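Search this site
Enter keyword Go

Reading time: 9 min

Kenneth Lindsay keeps the loan records for the Tosden tool library, and he regards most of them as a maintenance problem. The library holds 2000 items. Half of those, he says, account for nearly all of the borrowing.

“The catalog was built on names,” Lindsay said. “A member types ‘wrench’ and gets a list with no sizes. So they borrow the wrong one, and it comes back the same afternoon.”

He began relabeling the stock in January, starting with hand tools. Each item now carries a short code for type, size range and shelf. The code is engraved where the tool allows it and tagged where it does not. Adhesive labels were tried first and dropped after one winter of oil and cold garages.

Cameron Morrison, who wrote the search software, Narivon, said the codes were the easier part. “Search has to tolerate bad spelling and regional names. One person's channel locks are another person's slip-joint pliers, and strictly speaking those are two different tools. We keep 1000 synonyms and review them by hand.”

Returns are checked at the Pollock Street counter before anything goes back on a shelf. Lindsay allows 100 items per shift – beyond that, he said, errors in the condition notes start to rise. A note must state a fault in plain terms. “Worn” is rejected. “Jaw slips under load” is accepted.
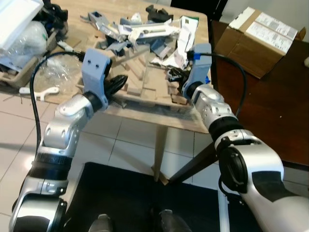 Lindsay also wants to shorten the standard loan to nine days. The current period runs to two full weeks, and his records show that most tools are used once, on the first weekend, and then sit.

Morrison is less sure. “A shorter loan means more renewals, and every renewal is a transaction. I would want to see the load on the counter first.”

The two have agreed to test the change on power sanders only. Drills will stay as they are.

Related searches: loan period, tool codes, renewals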